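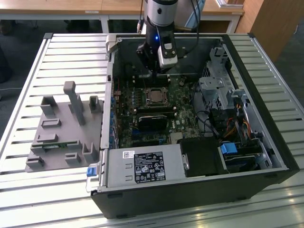 2 min read

Review: Stillden, a method for teaching robot arms to take computers apart

Stillden wants to do the job most of us put off until the old desktop has become furniture. It is a training method, out of a small group led by Marjan Kazemi and Dougal Rennie, and its pitch is simple. Show an arm up to 60 teardowns, let it practice on its own, then hand it a machine it hasn't met.

The clever part is how it handles doubt. Two policies run side by side, one watching the whole bench and one watching from the wrist. When they disagree about where a part is, the arm slows down and looks again. I have worked with people who could use this feature.

The paper reports 1,705 practice attempts, and the authors deserve credit for publishing the bad ones too. Memory modules go well. Power supply latches go well enough. Cables are a swamp, as they are for everyone who has ever owned fingers. 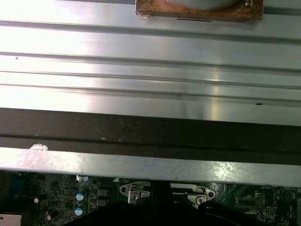 Wrist view: ridged metal up top, motherboard below, gripper coming in at the bottom.

The wrist view is where I came around. Shiny metal glares, the gripper blocks a good part of the board, and a method that trusted this view alone would be guessing. Take away the bench camera, as Roya Pakzad did in her ablation runs, and the grasps get noticeably worse. Take away the wrist camera and they get worse in a more confident way.

My complaints: setup is fussy, the fixture has to be aligned by hand, and the documentation reads like a note left on a fridge. It is also slow. I made coffee, drank it, and came back to find the arm still considering a connector.

Worth trying if you run a recycling lab and have patience to spare. If you have one dead PC and a screwdriver, keep the screwdriver.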